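Filed under: Field Methods / Vegetation Survey
Last updated: Jun 14, 2022

3. Marking out and edge rules

3.1 Layout of the plots

The meadow at Praltstead was divided into square cells with cord pegged at ground level. Lines were set out from a fixed baseline along the northern hedge, and the position of each peg was taken from the baseline and not from the peg before it. This follows the practice of the earlier Scanlon survey and prevents small errors from adding up across the plot. Where tussocks lifted the cord, the line was lowered by cutting the grass on the outer side only. Cells were numbered from the north-west corner.

The cord has width, and a grid line is therefore a narrow strip of ground belonging to neither cell. For large plants the effect is minor. For seedlings it is not, and the treatment of this strip has to be stated before counts from different surveys can be compared.

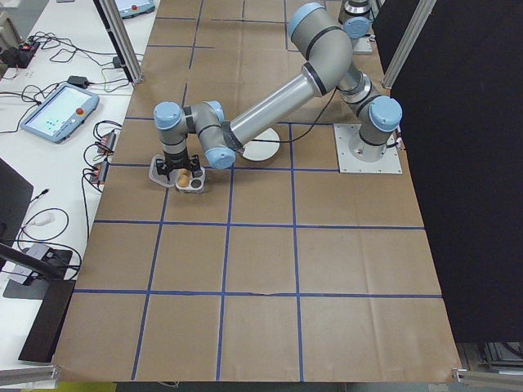 3.2 Assigning plants to cells

A plant was assigned to the cell in which its stem entered the soil, whatever the spread of its leaves. A stem under the cord was assigned to the cell to the south or east. Keane and Noonan each recorded the full plot without sight of the other's sheets. Of 801 rooted plants on the agreed list, 415 were seedlings, and almost all disagreements between the two recorders fell in that group.

Gaps in a boundary were handled separately. If a cord had parted or slipped, the line was taken as the straight run between the nearest two sound pegs, and the cell was flagged on the sheet. A cord that stopped short of its crossing was extended by eye to the next line.
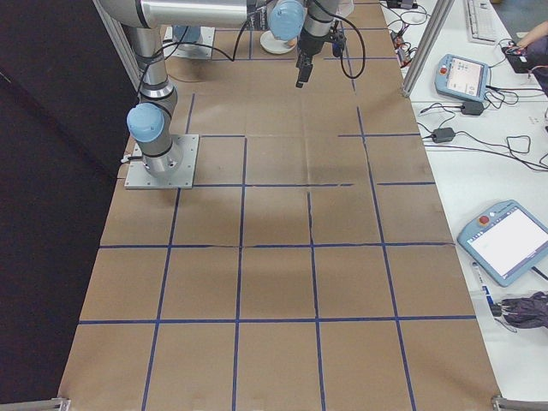 Figure 3. Grid in blue tape on brown paper, with small gaps in one line and a short length that does not meet the line below.

Flagged cells were kept in the totals but left out of the comparison between recorders. Leaving them in raised the apparent disagreement, mainly through plants counted twice on either side of a slack cord. The Rurik plots, marked with rigid canes, had no flagged cells.
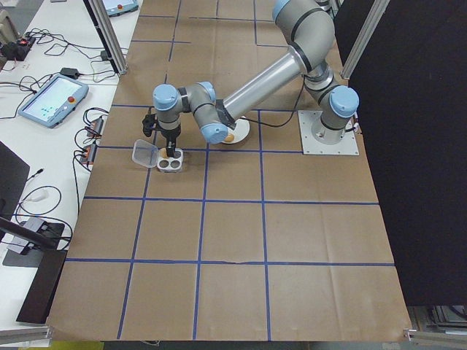 Edge rules of this kind are often left out of published accounts, and the reader has to guess whether plants on a boundary were counted once, twice or not at all. The bias grows as cells become smaller, as more of the ground then lies close to a line. It also depends on the marker. Dark blue tape on brown paper gives a broad, plain strip, and anything set down across it is easily seen to be on the line. Cord in long grass gives no such warning, and the recorder must part the leaves to find it. At Hosen, where the March growth was short, the cord remained visible throughout and the two sets of counts agreed in all but 3 cells.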